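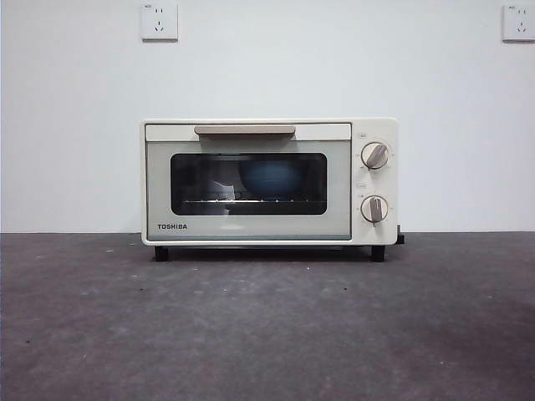
The job was to open the door, take out the blue bowl, close the door and put the bowl on the mat. Thanakorn Saithong had written it on the whiteboard in four lines and underlined the third one. Closing the door was where the money went.

Neden had rented the unit at Poltthorpe for the winter. It had a roller shutter, a kettle and a heater that clicked. The arm was called Tralunus, a name chosen by someone in marketing who had since left, and the people who worked with it called it Tral. It could lift more than Thanakorn could and it could thread a needle if the needle was held in a clamp. It had been trying to get a bowl out of a toaster oven since the clocks went back.

"Run it," said Kawaguchi.

She had come up on the early train with one bag and had not taken her coat off. She represented the people who paid for the heater.

Thanakorn ran it. Tral came down to the handle, stopped, thought, and came down a bit more. It got its fingers behind the handle and pulled. The door opened. It went in over the rack, took hold of the bowl by the rim and drew it out slowly, the way you would carry soup, although there was no soup. Then it stood there holding the bowl.

"What's it doing?"

"Deciding whether to put the bowl down first or shut the door first."

"Which is right?"

"Either. I shut the door first at home. My wife puts the bowl down."

Kawaguchi wrote something. Tral chose the bowl. It set it on the mat, went back, pushed the door from underneath and let go too soon. The door dropped open again and bounced on its hinge.

"How many of these have you done?" she asked.

"2,475."

"And the plan was?"

"2,000."

She looked at the whiteboard. He went over and put the bowl back himself, on the right-hand side of the rack, and shut the door with his hip while he was reaching for his tea. He saw her see it. He would have liked to have done it some other way.

"My mother had a woman who came in," Kawaguchi said. "Mornings only. She did the beds, the floor, the lunch, and she talked the whole time. I keep trying to work out how many of these it would take to replace her."

"It wouldn't be one for each job. It's the same arm. Once it can do doors it can do a lot of doors."

"Can it do doors?"

"It can open them."

She laughed, which he had not expected, and at last took off her coat. They ran it again. This time Tral missed the handle and pressed on the glass, and the whole oven slid back a little until Thanakorn hit the stop. He moved it forward to where it had been. There was a bit of tape on the underside of the bench with the distance on it, and he checked it twice.

"The factory people want it by June," she said. "They don't care about bowls. They want trays out of a cabinet, then the cabinet shut. All night, with one person minding 2 arms."

"The cabinet's easier. It's got a magnet."

"You could have told me that in the report."

"I did. Page nine."

She turned to page nine. While she read it he changed one number, the one for how long the fingers kept pushing after the arm believed the door was closed. He had changed it before. He had tried it longer and the arm had leaned on the oven like a man at a bar, and he had tried it shorter, and that was the bounce. Now he put it between the two and didn't mention it.

He ran it while she was still reading. Handle, door, rack, bowl, mat. The arm went back and lifted the door and pushed, and kept pushing, and there was a small flat click.

Kawaguchi looked up. "Was that it?"

"That was one."

"Do it again."

He put the bowl back on the rack. He wrote 25/01/2021 at the top of a clean sheet, with a single stroke under it, and shut the oven door carefully with his hand.

14 comments
Share 37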